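Fesanthorpe Community Help: Learning and Play
Sorting foam letters on to plates

Posted by Itier Playroom, Wednesday, February 20, 2019

Our playroom wishes to introduce a table activity in which small foam letters are sorted on to shallow plates. The letters are lowercase and come in several colours. Members are asked to advise how many letters should be set out at the start, and whether sorting should be by colour or by shape.

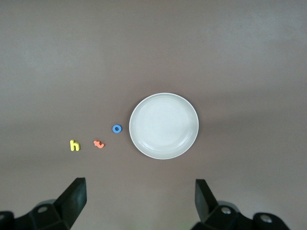 The activity is intended for children who know some letters by sound but do not yet read words. Sessions are short, and one adult is present at the table throughout.

Koller Reading Room

Both methods are suitable, but they should not be introduced together. We recommend the following order.

1. Set out one plain plate and a few letters. Ask the child to name each letter before placing it.
2. Add further plates, to a total of 3, and leave the letters mixed between them.

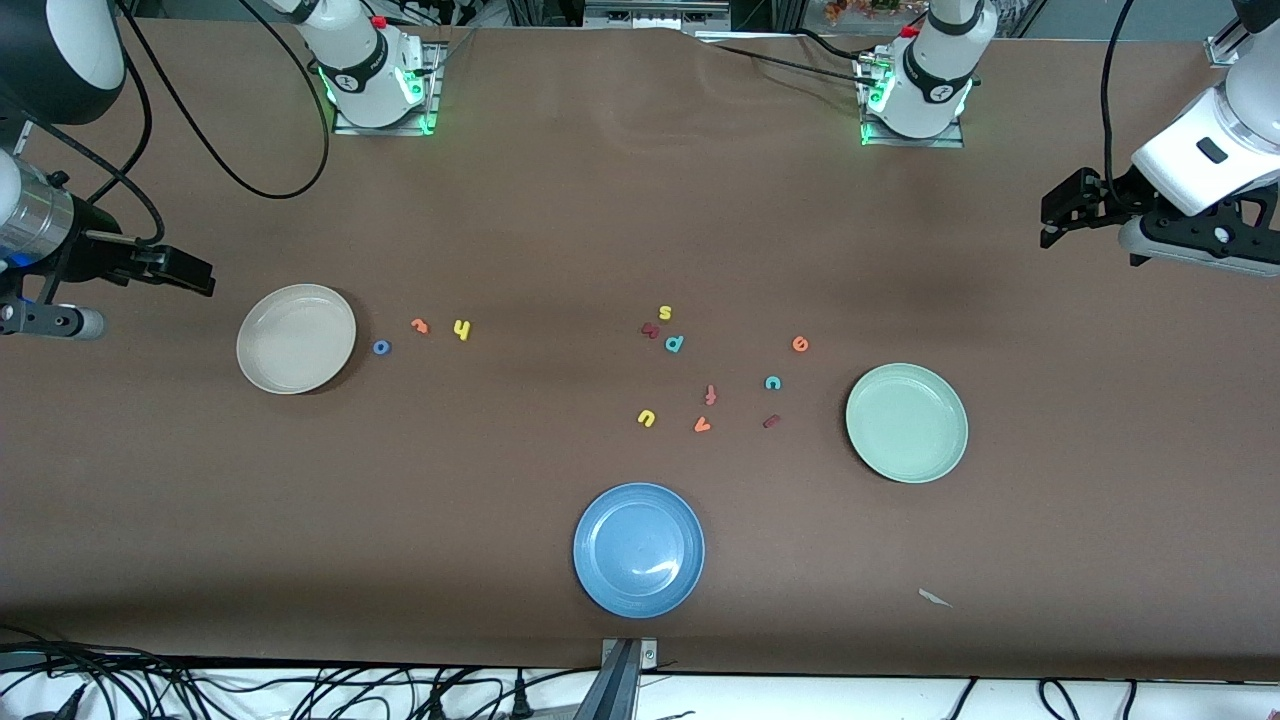 3. Move to sorting by shape. Round letters such as "o" and "e" may share a plate. Tall letters such as "l" and "f" may share another.

Letters should be left at odd angles. Children benefit from turning them the right way up for themselves. Particular care is needed with "u", which is readily taken for "n" when turned over.
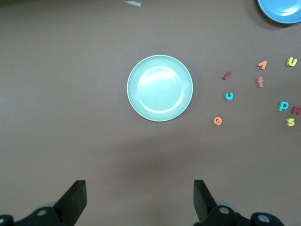 Mint-green plate with foam letters alongside

Grorero Families

Colour first. Ours did shapes in September and lost interest. Please also count the letters back into the bag.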